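How do I get two big sheets of white paper to lie flat on a table and look like one?

Tala Chamoun

Hi everyone, long-time reader, first time I've had something dumb enough to ask. I cover my work table with white paper and I can't find a single sheet that's big enough, so I use two side by side. The table is a Jinwood folding one, 132 cm long according to the sticker (they only list it in centimeters), and it lives in a back room in Hirkitport that gets pretty humid in August.

The join down the middle I can almost live with. It's faint, and it runs right under where the stuff on the table stands. What bugs me more is the front edge, which has started to curl up a little where my sleeves go. And then there are the specks! Little dark ones, a few here and there. I can't tell if they're dust, something in the paper, or marks from me setting things down.

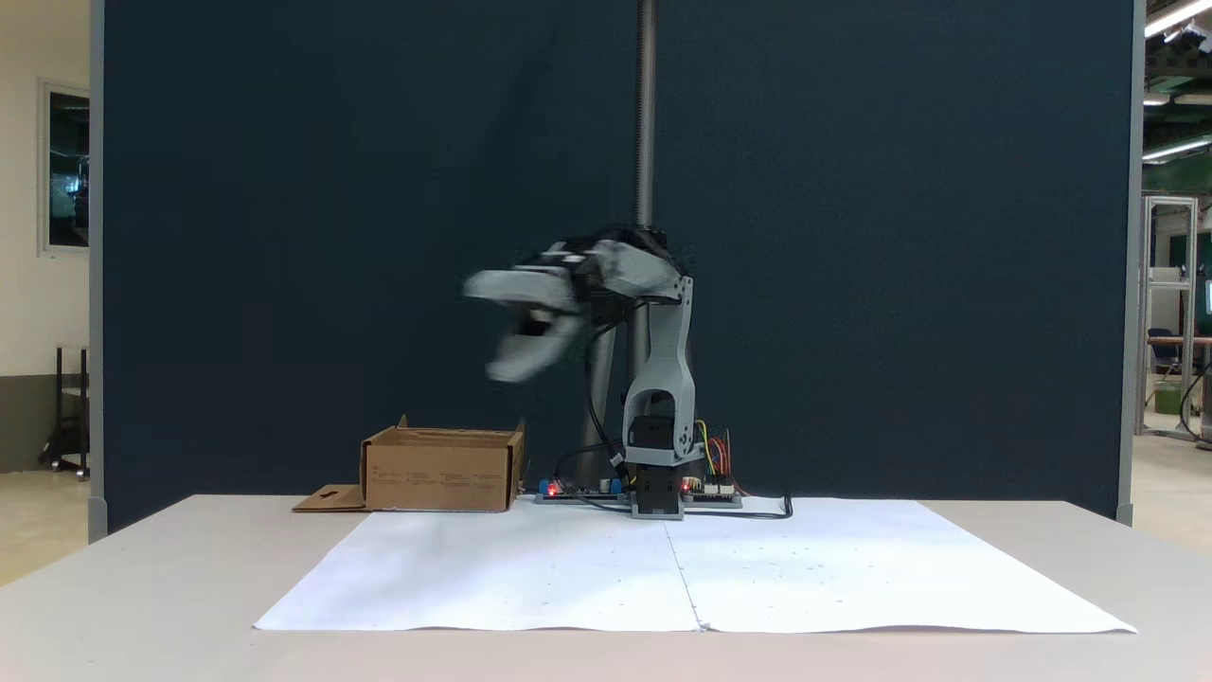 What I've tried so far

Regular clear tape along the join, from the top side. Looked awful, it went shiny under the lamp. I peeled it off and took a strip of paper fuzz with it, so that pair of sheets went in the recycling.

Then I got some fancy double-sided tape from Floria, the thin kind for scrapbooks. It held fine for maybe a week and then one corner let go. I also tried ironing the curl out (low heat, dish towel on top) and it was flat for an evening and curled again by breakfast.

The paper is 80 lb drawing paper off a roll, the cheapest one Noiphan carries. I have some 12 feet of it left and I'd like to use it up before I buy anything different.

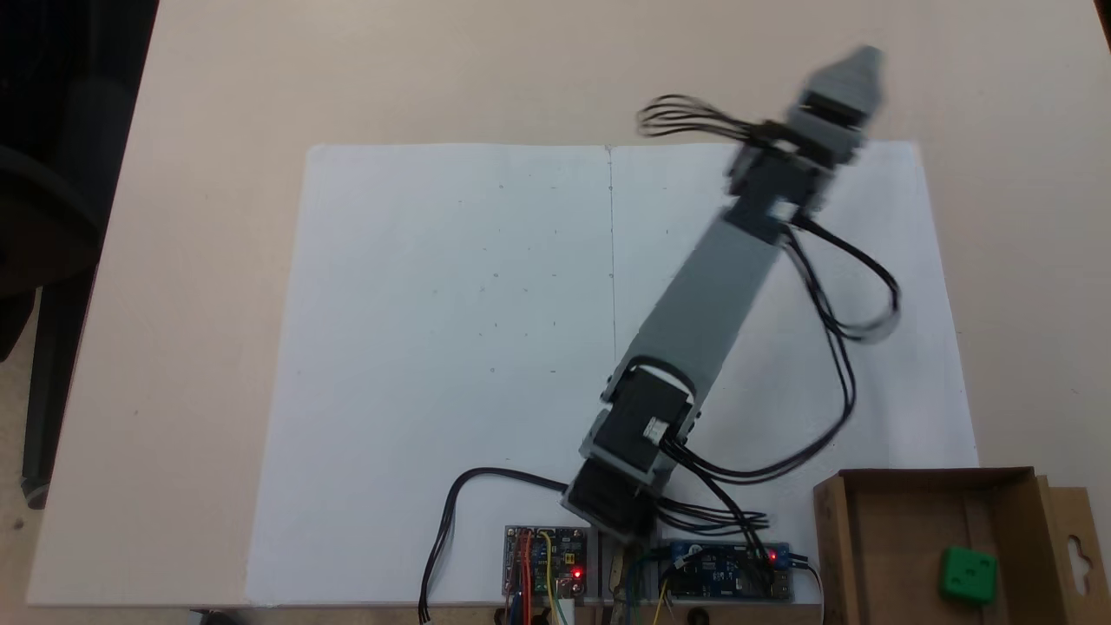 Trimming is the other thing I go back and forth on. Should I take the paper right out to the table edge, or wrap it over and fasten it underneath? At the moment I stop short, so there's a border of bare table all the way around, and I kind of like that I can grab the table without wrinkling anything. But it does mean the edges are just lying there. The dots are mostly a left sheet problem, by the way, and I've wiped that side with a dry cloth without much luck.

So I guess I have three things going at once: join, curl, specks. Any of them would be a help. I don't want to glue anything down for good, I need the table bare a couple of times a year when my family comes over to eat.

Ilze Priedītis

I did window displays for years and papered more tabletops than I care to remember, so let me have a go.

Tape from underneath. Lay both sheets face down on a clean floor, push the two edges together until they touch, and run one long strip of paper tape down the join. Not packing tape, it's too stiff and you'll get a ridge. Matte paper tape, the kind artists use. Rub it down with the back of a spoon. Then turn the whole thing over in one go - you really want a second pair of hands for this - and set it on the table.

Before any of that, check that the two edges are straight. The factory edge of a roll usually is, the one you cut at home usually isn't. Put factory edge to factory edge and the line will be a lot harder to see.

For the curl: roll paper wants to go back to being a roll. Roll it the other way around a cardboard tube, put a rubber band on each end and leave it overnight. Then put it on the table with the curl side down, so the edges press into the table. If your front edge still lifts, two small loops of removable tape under it are enough. I wouldn't iron it again.

I'd keep your border. Wrapping paper over a table edge looks nice for a day and then it cracks along the fold, and on a folding table it gets in the way of the legs. And if you've got cords crossing the paper, give them a bit of slack before you tape the sheet down. A tight cord will drag the edge up all over again.

Specks I'm less sure of. Try a white vinyl eraser, very lightly, in one corner. If they come off, it's surface dirt. If they don't, it might be flecks in the paper itself, which cheap rolls do have.

birchlane122

just flip the left sheet over?? if the other side is clean you're done

or get a plain white tablecloth, I got one for my sewing table and never looked back. doesn't curl, goes in the wash

Tala Chamoun

Thank you both! I never thought about which edge came from the factory, and I'm pretty sure I've been matching up my two wobbly scissor edges this whole time. The tube trick I can do tonight, I have one from the wrapping paper.

birchlane, I did have a cloth on there before and everything I put down left a dent in it, plus I like being able to write on the paper. I'll look at the back of that left sheet though.

Ilze, does it matter how wide the paper tape is? Noiphan has a half inch and a two inch.

Ilze Priedītis

Two inch. The narrow one works but you have to be very steady with it, and I'm not!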